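4. Recording grasp trials in the bin

This section covers one round of trials with the Trokex bin cell and the Roman grasp scorer. Finish the camera check in section 3 before you start. A round has 37 trials and fills one log file.

4.1 Before the first trial

1. Turn on the arm controller and wait for the status line to read READY.

2. Open the Esska logger and load the profile named "bin_wrist". Set the image buffer to 4000 entries. The default is too small for a full round and the logger drops the oldest images without a warning.

3. Check that both finger pads are firmly seated. Push each one sideways with a thumb. Replace any pad that moves.

CAUTION: Keep hands out of the bin whenever the status line reads READY. The arm can start from the scorer as well as from the keyboard.

4.2 Running a trial

4. Type the part code and press Enter. The arm moves to the view pose, and the scorer ranks the grasps it finds. Only the top five are kept.

5. Press G to run the first grasp. The fingers close, lift, and hold for 13 seconds. The wrist camera records through the hold.

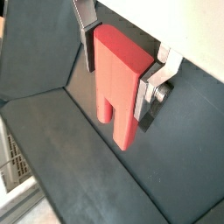 Figure 4-1. Red two-legged part held upright between the fingers, wrist camera view.

6. Enter a grade during the hold. Use 2 if the part stays still between the pads, 1 if it turns or slides but stays up, and 0 if it drops. Grade what you see on the live view — the scorer's own number is hidden until the grade is saved.

7. Press R to release. The arm opens the fingers over the bin and goes back to the view pose.

Note: Parts with legs of different lengths can be held in more than one way. Record which side each finger touched in the "contact" field. Efe Balogun's analysis script reads this field and skips any trial where it is blank.

4.3 Parts resting on other objects

The method compares grasps on parts lying on the bin floor with grasps on parts raised or tilted by something under them. The second group is logged as "supported". A black plate set at an angle on the floor, with a red part on top of it, is a supported layout, and the part code takes the suffix S.

8. Before pressing G, look at the live view with the fingers still clear of the part. Confirm that the part and its support are both in view. A support that runs past the edge of the image is acceptable if the part itself is complete.

9. If another object is in view on the floor, leave it there and enter its color under "neighbors".
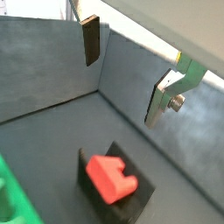

4.4 Ending a round

10. Press Q after the last trial. The logger writes the file and shows the number of saved trials.

11. If the number is lower than 37, run the missing trials under the same round name. Do not start a new round to fill the gap — the Mumov import tool treats each name as a separate set.

12. Copy the file to the shared drive and switch off the arm controller.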